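7. Preparação da célula de bancada Arkero para a tarefa do forno

Esta secção aplica-se à configuração de um braço com pinça de dois dedos e câmara de pulso. A instalação do controlador Derus está na secção 4.

7.1 Antes de começar

Desligue o forno da corrente. A tarefa usa apenas a porta e o puxador – nunca o aquecimento.

CUIDADO: com o braço energizado, não introduza as mãos entre a pinça e o puxador. Use a paragem de emergência antes de qualquer ajuste manual.

7.2 Posicionamento dos objetos

1. Limpe o tampo com um pano seco.
2. Coloque o forno do lado direito, com a porta virada para a esquerda.
3. Coloque o escorredor à esquerda e o prato redondo junto ao bordo de trás.
4. Distribua os alimentos de brincar sem os encostar ao forno. A disposição pode mudar entre ciclos.
5. Verifique que a porta abre por completo sem tocar em nenhum objeto.

7.3 Cabo do pulso

6. Leve o braço à posição de repouso e confirme que o cabo fica preso na abraçadeira.
7. Rode o pulso até aos dois limites. O cabo deve formar um arco folgado, sem esticar no conector.

Nota: se o cabo esticar, abra a abraçadeira, dê mais folga e repita o passo 7.

7.4 Aproximação ao puxador

8. No programa Rirkow, carregue o perfil 503 e limite a velocidade a 300 mm/min.
9. Aproxime a pinça aberta do puxador e pare antes do contacto.
10. Compare a vista da câmara de pulso com a vista superior. O puxador tem de estar visível na câmara de pulso antes de fechar os dedos.
11. Feche a pinça e guarde a posição.

Vistas da câmara de pulso (primeira e última) e vistas superiores da bancada (segunda e terceira): 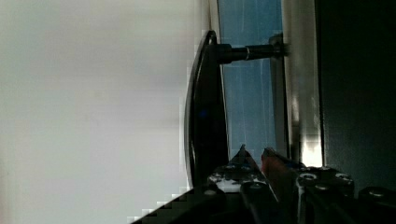
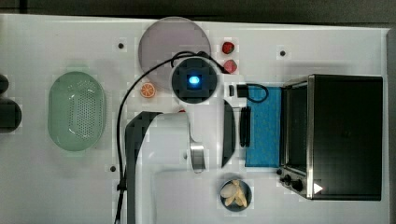
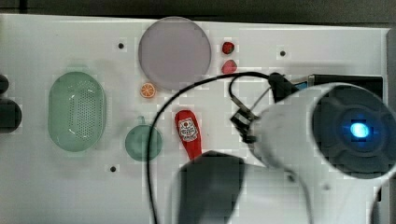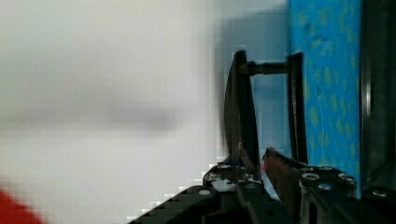
7.5 Manutenção da pinça

Reaperte os parafusos da base dos dedos a cada 1000 ciclos, com o braço desligado. Limpe a lente da câmara de pulso com um pano de microfibra, sem solvente.

Se surgir o erro 1237, a posição guardada já não corresponde à do forno. Reponha o forno no lugar e repita os passos 8 a 11. Se o erro persistir, contacte a assistência Olteanu e indique o número de série gravado na base do braço.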